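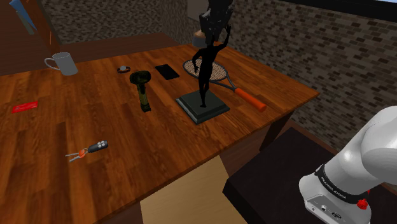
Figure 1. Simulated tabletop with mixed objects; arm base at lower right.

Unit 4: Gathering demonstrations in simulation
Instructor: Harish Venkataraman
Revised Friday, February 12, 2021

4.1 What counts as an example

An example is one attempt at one task, stored from reset to stop. It holds the camera views, the joint positions, the commands sent to the arm, and the instruction text. A still such as Figure 1 can be used to check a layout, but it is not an example. It carries no commands.

For this unit the simulator is Curo and the logging tool is Flurnis. Both are installed on the lab machines. Do not mix logs from different Flurnis versions in one set.

4.2 Choosing objects

Objects should differ in the ways that matter to a grasp. In Figure 1 the card lies flat on the wood and gives the fingers very little height to work with. The mug has a handle. The keys and fob form a linked group, and a model of them as one rigid body will give motion that does not carry over to a real set. The statuette is slender with one arm raised, and that arm overlaps the racket head in this view. A policy trained only on separated objects will tend to do badly on pairs like this one.

Keep some overlap in the training layouts. Record which pairs overlap in the layout file, by object name.

4.3 Randomizing a layout

Each reset draws a new position and a new heading for every object. Reject a draw if two bodies intersect or if an object falls off the table while settling. Let physics settle for 2 seconds before logging starts. Light direction and table texture are drawn separately, once per batch of 17 attempts.

Seeds go in the log header. An attempt with no seed cannot be replayed and is dropped.

4.4 Quantity and balance

The course set has over 4000 attempts across 14 tasks. Counts per task are uneven, and short tasks are overrepresented. Sample by task first, then by attempt within the task. See Mendonça, section on weighted sampling, in the reading packet.

Failed attempts stay in the set with the outcome field marked "fail". Most imitation methods will filter them out. The reward model in Unit 6 needs them.

4.5 Work for next week

Write a reset function that follows 4.3. Log one batch on the "card" task and one on the "mug" task. Plot the starting positions from above and look for empty regions of the table. Submit the plots and the layout files through Clisen. Videos are not required.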